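Nokasside Pick-and-Place, release 2: README

Maintainers: Rozália Deák, Kausar Bangash
Last changed: 8/11/26

Read the section "Gripper fault" before training on this set. A share of the episodes was recorded with a gripper that reported the wrong opening, and the numbers in the state files for those episodes can't be taken at face value.

Summary

Nokasside is a set of teleoperated tabletop episodes in which one arm moves a small object into an open box. There are 1,403 episodes in this release. They were recorded at the Hurdale bench over two periods, with the same arm and the same wrist camera. Each episode has wrist video, joint positions, commanded gripper opening, reported gripper opening and motor current.

Release 1 had the same video but no motor current. It was withdrawn when the fault was found. If you still have a copy, delete it and use this one.

Gripper fault

In April, Annick Royer was replaying episodes and noticed that the reported opening didn't agree with the video. The log said the finger was closed on the object while the video showed a clear gap. We went back through the set and found 517 episodes with the same disagreement, all from the second recording period.

The cause was a loose set screw on the gripper drive. Under load the horn slipped on the motor shaft, and the encoder sits on the motor side, so it kept counting as if nothing had moved. Each slip was small. Over a long session they added up, and by the end the reported value was off by as much as 8 degrees.

Two things followed from that. Grasps that looked firm in the log were weak, and objects were dropped on the way to the box. Operators also got used to squeezing the leader handle harder than they needed to, which shows up as high commanded values that have nothing to do with the object.

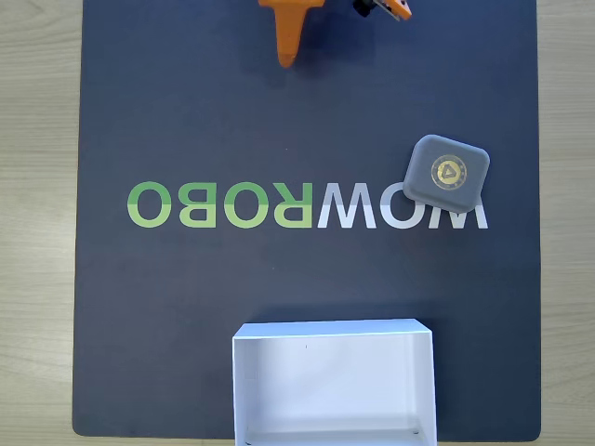 The slip is hardest to see early in an episode, before the gripper reaches the object, when the error doesn't affect anything. It matters at first contact. We checked contact by comparing the current trace with the video, one episode at a time, and Bożena Kaczorowski repeated the check without seeing our labels. Where the two passes disagreed, the episode was marked "unsure" and left in.

Safety note

On one occasion the arm stalled against the edge of the box with the gripper motor drawing full current. The software limit was set on reported opening, so it didn't trip. The operator hit the stop button. The motor housing was too hot to touch and the motor was replaced. No one was hurt.

The limit is now set on current and on time at stall, and it cuts power to the gripper after 7 seconds. If you run policies trained on this data on your own arm, set a current limit first. A policy trained on the affected episodes may command a tighter grip than the object needs and hold it.

What was fixed

The horn was replaced and the screw was set with thread locker. Kausar Bangash added a homing check to the start script. The gripper opens fully, closes fully, and the session won't start if the travel doesn't match the stored value.

The faulty episodes were not corrected. We tried fitting an offset to each one, but the slip happens in steps and the fit was poor.

Files

episodes/ holds one folder per episode, numbered in recording order.
state.csv has the joint and gripper values, with time in milliseconds from the start of the episode.
wrist.mp4 is the wrist camera video.
flags.csv sits at the top level and has one row per episode. The gripper_fault column is yes, no or unsure. The dropped column is yes if the object left the gripper before it was over the box.
galtum_export.py converts the set to the Galtum layout. It skips flagged episodes unless you pass --keep-faulty.

Suggested use

For training on gripper state, leave out everything marked yes or unsure. For video-only work the whole set is usable, though the drops are still in there. The faulty episodes may be useful for fault detection, and Mariann Vida's Norðdahl baseline was trained for that. Its split files are in splits/norddahl.

Known problems

Video and state can drift apart by a frame or two in long episodes.
Motor current is not calibrated. Compare it within a session only.
Some first-period episodes end before the arm is back at rest.
The dropped column was filled in from the wrist video alone. If the object was out of view at release, the field is blank.

Reporting errors

Open an issue with the episode number and the time in milliseconds. Please don't send edited copies of flags.csv. Corrections go into the next release, and the old file stays available under its own tag.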